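One day in Charbonneau, is it enough?
Travel board > City breaks > Trip planning

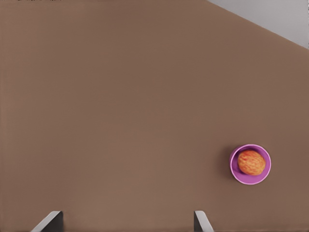 Round fruit, likely an apple, in a pink bowl on a brown table (render).

marlowe_t
Oct 31, 2019
We have one full day in Charbonneau between trains, arriving the night before and leaving the morning after. Two adults, both fine with walking, no car. Our hotel is next to the station. I'd like to see the old town and the harbor, and have one decent sit-down meal. My husband wants to take the boat out to Tumness. Is that possible on the same day or should we pick one?

pennyrail
Pick one. The boat takes most of an hour each way and you have to line up before that. By the time you get back the covered market is closed, and the market is the best part of the old town.

Gus1297
I disagree with the above. We did both last spring. Take the first boat, walk the Tumness sea wall, have coffee, come back on the late morning sailing. You still have the whole afternoon for the old town. You miss the market but it's mostly fish and phone cases now.

pennyrail
The first boat doesn't run in October or through the winter. Spring is a different timetable.

Gus1297
Fair point, I didn't know that. Then it's tighter.

annatjie_m
Annatjie Mokoena here, I used to lead walks in the old town. If you stay in the city, start at the top by the water tower and work down to the harbor. Most people do it the other way and are worn out by lunch. Bus 2 goes up from the station. Get off at the last stop, go through the park gate and take the steps on the left. The chapel is small and you only need ten minutes in it. The rope museum is worth an hour if it rains.

marlowe_t
Thank you, that helps a lot. Does the bus take cards or do we need coins?

annatjie_m
Cards on the newer buses. Bring coins anyway. The old ones are still on that route in the evening.

dovetail
Has anyone used the Plusberg city pass? It was 2620 for two people when I looked, and I can't see how you'd get that back in a day.

Gus1297
You won't. It only pays off if you go to the aquarium and the castle and ride buses all day. Skip it.

arash_a
I got my money's worth out of it, but we were there for three days and had kids with us. For one day I'd say no as well.
For dinner, try Prorngate, on the street behind the customs house. Plain food, big portions. Ask for Arash Ahmadpour's table in the window, they all know me by now. Book ahead.

pennyrail
I thought Prorngate was overpriced the last time we went. The soup was good and the rest was ordinary. There's a bakery two doors down that does hot pies until seven, and you can eat them on the harbor steps.

arash_a
She asked for a sit-down meal.

pennyrail
You sit down on the steps.

marlowe_t
We'll probably do the pies for lunch and book somewhere for dinner. I've talked my husband out of Tumness for this trip. Last question, is there anywhere to leave bags on the morning we go? Our train isn't until noon and checkout is at ten.

dovetail
Lockers at the station, to the right of the ticket hall. They cost 100 for the small size. A carry-on fits if you take it in sideways. The big ones fill up early.

annatjie_m
Or ask at your hotel desk. The ones by the station usually keep bags for free until the afternoon.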